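Progress report, bin-picking cell, second period
March
By Aliki Xenos

This report covers the maintenance and the changes on the bin-picking cell since the last payment. Sunita Haverford asked that we write less about the software this time and more about the condition of the machine, so I start with that.

The arm has now worked 300 hours in the cell. The joints run quietly and the brakes were tested by Thanasis Kyriakidis at the start of the period, with no remarks. The shell has some scratches from earlier work. They are only on the surface and we do not plan to do anything about them.

The main trouble was the cables. In the first period the gripper lost its signal many times, always when the last joint turned far to one side while the arm was low in the bin. We suspected the controller and sent the log files to Demirtaş, who found nothing wrong in them. Thanasis then moved the joint slowly by hand and saw the signal drop at the same angle each time. The cables were too short at the wrist, and one connector was pulled a little out of its seat.

We have routed them again, with a wide loop around the last joint, and tied and strapped the bundle higher up. The new routing needs more space, and for this reason the planner now keeps the wrist further from the bin walls. Since the change we made 87 test runs and the signal dropped in 2 of them. Both were on the first morning, before the connector was exchanged. 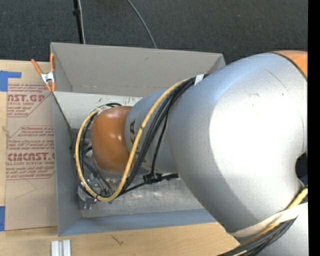
Figure 1. Wrist of the arm in the grey bin, with the yellow and black cables looped at the orange joint cap.

The bin was the second point. It moved when the gripper touched the wall, and after several touches the taught positions were not correct any more. It is now held with a spring clamp, and we check the position against a mark each morning. This is a simple solution and it costs almost nothing, but I would like to replace it by a proper fixture from Berkau in the next period. The drawing is ready and Paraskevi Vasilakis has checked it.

The maintenance list was too long and people did not follow it. Milagros Cáceres made it shorter. Before the first run the operator looks at the cable loop through the whole turn of the last joint, pulls lightly on each connector, and checks the clamp. Every 25 hours the ties are opened and the cables are inspected where they bend. The results go in the notebook beside the controller – we tried to use a shared file, but it was filled in only half of the time.

One task is late. The replacement gripper fingers from Plulgate did not arrive, and the wear test with Uro's sample parts cannot begin without them. The supplier has promised the fingers for the next month. If they come later, we will ask to move this task to the third period, without change to the budget.

For the next period we plan the fixture, the wear test and a spare cable set prepared in advance, so that an exchange can be done before lunch and the cell can run again in the afternoon.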